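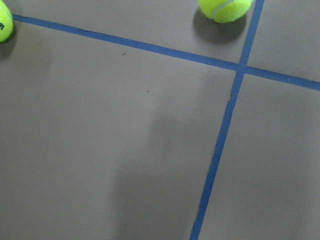

How to compare two grippers on a small arm without losing a whole weekend

I've been putting the Saltudier two-finger gripper up against the Astudex one, and a few people asked how I set the trials up. It's pretty simple, and you can copy all of it with a roll of tape and some things to pick up.

Step 1. Get your surface ready. Lay down tape so you have cells you can name. Mine are just letters across and numbers down. The lines don't have to be perfect, but leave them alone once you've started – if you re-tape halfway through, your early runs won't match your late ones.

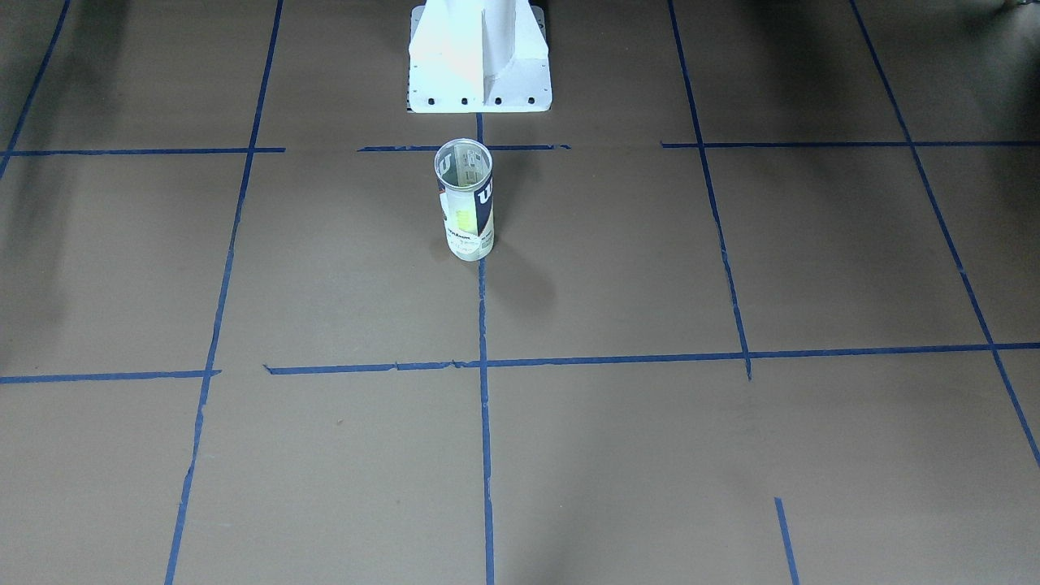 Step 2. Pick your start spots. I use six, and both grippers get the same six in the same order. Put at least one of them close in, where the arm has to fold up to reach, because that's where a bulky gripper gets annoying! An upright can set right in front of the base, like the Wilson one on the center line, is a great test for this. I also like clear plastic walls, because depth cameras tend to have a rough time with them.

Step 3. Set the controller. I'm running a Besson box, and I keep the speed at 300 for practice and 600 for the real runs. Whatever numbers you land on, use the same ones for both grippers. Write them down too (ask me how I know).

Step 4. Mix up the shapes. Balls are forgiving in one way, since any side is as good as another, but they love to roll off when one finger touches first. A can on its side is a different job, so try it lengthwise and crosswise. 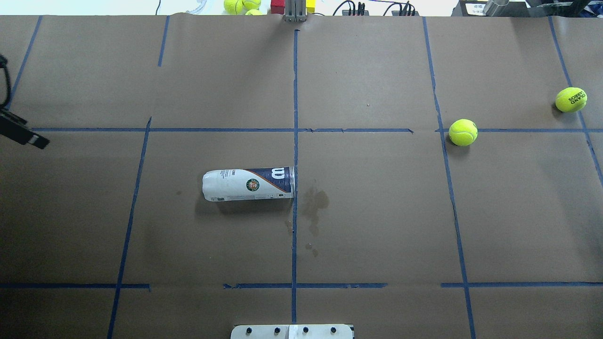
Can on its side at left, two balls out on the right.

Step 5. Log every try, misses included. I keep a plain text file called skustside (yep, named after the Skustside mount the whole thing hangs on) with the gripper, the cell, the object and a yes or no. Run 802 was where I finally added a notes column, and I wish I'd done it at run one.

Step 6. Swap grippers and redo the tool offset before you touch anything else. Then start again from the first spot.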